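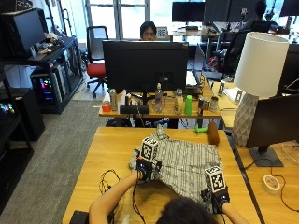 Hello Graham, a quick update on the Drostley folding work your grant pays for! We've got through 206 garments so far, out of the 1000 we promised (the stripy ones are slow going, all that lining up), and I'm hoping to have the rest done by September.

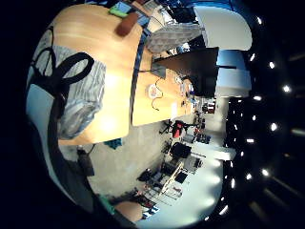

Space and furniture

The big wooden desks are lovely to fold on, but they do clutter up at the far end. Could we stretch to 2 storage trolleys from Udmont? I'll send Baran's quote too, once it's in.

Grażyna Wasilewska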